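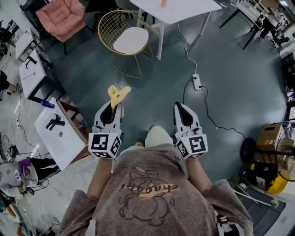
Stollgate Athletic Club will open its fall softball season on the rebuilt east diamond, the club office has confirmed. The infield was stripped in April and has been relaid with a new clay mix, and the outfield drainage now runs to the lane side of the property. Members who played on the old surface will remember how often games were moved or called off after a night of rain.

Raimonds Jõgi continues as head coach of the women's first team. Ojārs Lill moves from the junior program to take charge of pitching for both adult squads, and will also run the Saturday-league side until a permanent coach is appointed. Applications for that post remain open, and the job description may be collected from the office.

The first team returns most of last year's lineup. The squad finished the spring with 53 stolen bases, a club record, and lost only 2 games at home. Coach Jõgi has asked for more work on situational hitting, in particular moving runners over with fewer than two outs, and practice plans have been drawn up with this in mind. Infielders will report half an hour before the rest of the squad for the opening two weeks.

"We ran well and we caught the ball," Jõgi told members at the spring meeting. "We left too many people standing on third base. That is what the summer is for."

The opening series is against Navickas, who have not visited Stollgate in three years. Their left-handed starter gave the club considerable trouble in the last meeting, when Stollgate managed a single run on a passed ball in the sixth inning. The return series will be played at the Viris ground, where parking is limited – players and families are asked to share cars.

Season passes are available at the office window and may be paid for by check or card. Passes from the spring season are not valid for fall games. Seats behind home plate will again be reserved for passholders until the end of the first inning, after which any empty places may be taken by general ticket holders.

Members are also reminded that the club was founded in 1879 and that the display case in the lobby is being rearranged to include the softball program, which until now has had no shelf of its own. Old scorebooks, team lists and uniforms would be welcome on loan. Items should be labeled with the owner's name and a telephone number and left at the office.

Batting helmets issued in the spring must be returned for inspection before the first practice. Replacement chin straps are kept in the equipment room.

Last updated: July 2026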